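Best way to deal with a worn patch on our street?

Posted by Mulcahy, 13/11/2024

I love our street – big shady trees, hardly any traffic, perfect for evening walks! The one thing I'd like to sort out is the road itself. The asphalt has gone gray and uneven, and there's a lighter, blotchy area that bothers me every time I ride over it.

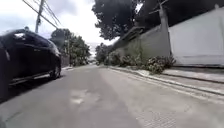 Can I fix it myself, or is this a city job? And is it worth asking for the whole street?

Gandska

Great street, and good for you for caring about it! Please don't patch it yourself though. If the road is public, report it to the city. I did this in February with a blotch a lot like yours, and a crew came out in 3 weeks. Give the nearest house number and say which side you're on. Mention that you ride a bike – ours moved up the list once I did.

Lositby

just get a bag of cold patch, 24 bucks, done

Tekier

Cold patch is for holes, and I can't see a real hole there. It looks more like an old repair or some scuffing to me. Run your foot over it. If it's solid, I'd leave it alone and put your energy into asking for a full resurfacing. We got 5 households to sign one letter and the city redid nearly 400 feet. It rides like a dream now!

Comments

Mulcahy: Thank you all! Sending the report tonight.

Gandska: Yay! Keep the report number.

Lositby: ok fair, didn't know it was a city road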